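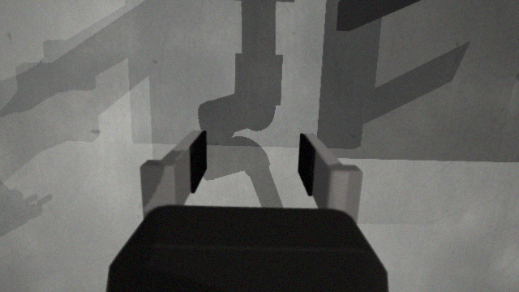 Engelbrecht to move county permit records to new filing system in April

March 12, 2023

ENGELBRECHT – The county building department will retire its paper permit index in April and replace it with a searchable electronic register, according to a notice posted by the records office on Friday. Permits issued from 2000 onward will be available on the first day. Older files will be added in stages as they are scanned and checked.

The register will run on Carkia, a records package already used by the county assessor. The department considered a second product, Wiltirov, but the notice states that it could not import the assessor's parcel numbers without a separate conversion step. Both products were tested last fall on the same set of residential files.

Under the present system, a permit is located by looking up the street address in a bound index, reading off a drawer number and requesting the folder at the counter. The index is arranged by the address in use when the permit was issued. Where a street was later renamed or renumbered, the folder remains under the old entry. The renumbering of the Sarnine subdivision left 80 lots listed under addresses that no longer exist, and searches there often have to be repeated.

The new register is keyed to the parcel number. Former addresses are stored as secondary fields, so a search on either the old or the new address returns the same record. Lots that have been split or merged carry a reference to the parent parcel.

"The parcel number is the only identifier that the assessor, the recorder and this department all hold in the same form," said Marisol Cuautle, the county records manager. "Permit numbers restart every January and were written three different ways over the years."

Each entry will show the permit type, the date of issue, the contractor of record, the inspection results and the date of final sign-off. Plans and drawings will not be displayed online. They can still be viewed at the counter on request, and copies require the written consent of the designer or the property owner, as they do now.

Scanning is being done at 300 dots per inch for letter and legal pages. Large drawings are scanned separately on a flat sheet scanner in the basement of the annex. Files on onionskin and early photocopy paper are slower to process, and the notice gives no completion date for them.

Jacinto Jaramillo, a title examiner who uses the index most weeks, said the change would shorten routine searches but would not settle gaps in the original files.

"If a final inspection was never written down, the register will show a blank in that field," he said. "A blank does not tell you whether the inspection was missed or the card was lost. You still have to pull the folder."

The department will mark such entries "no record found" and will accept supporting papers from owners. Submissions will be reviewed by Edvin Lindholm, the deputy building official, and any accepted correction will be logged with its date and source. The original entry will stay visible.

Searches will be free. The fee for a certified copy rises to $22, the first change since the present schedule was adopted. Requests for more than 50 certified pages must be made in writing and will be billed before the copies are released.

The records counter will close for two days during the changeover – the dates will be posted at the annex entrance. Permit applications and inspections are not affected. The bound index volumes will be transferred to the county archive, where they can be consulted by appointment.

Written comments on the fee schedule may be left at the counter or mailed to the records office.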